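Drunbridge Community Help > Technology > Days out

Is the Vutness open day worth going to for the kitchen robot?

Posted by Osidwood

My sister wants us to go on Saturday to see the Fang demonstration at Vutness. It's 25 quid a head and the leaflet says the robot "handles everyday kitchen tasks". I've been had by this sort of thing before. The practice kitchen they send you when you book is all computer-made, and these are the two views I got. 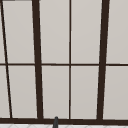
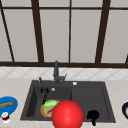
Does anyone know if you get to see a real machine do a real job, or do you sit in front of a screen all afternoon? I don't mind paying if it's the first.

2 answers

Dean Rowbotham
Went in December. There is a real arm, but you get it for the last part only, and before that it's 80 minutes of simulated kitchen on a big screen with a man talking over it. He said it had done the washing-up 1000 times in the simulation. Fine, but a simulated plate doesn't smash and the sponge never goes manky. I asked how many times it had done it in a proper sink and he said he'd come back to me. Still waiting.

The real arm picked up a bowl and put it down again, slowly. If your sister is keen, ring first and ask whether the live part is definitely on, as it was called off for the group before ours. Parking is free and the tea isn't.

gravelpath
depends what you call real. my lad liked it. take a cushion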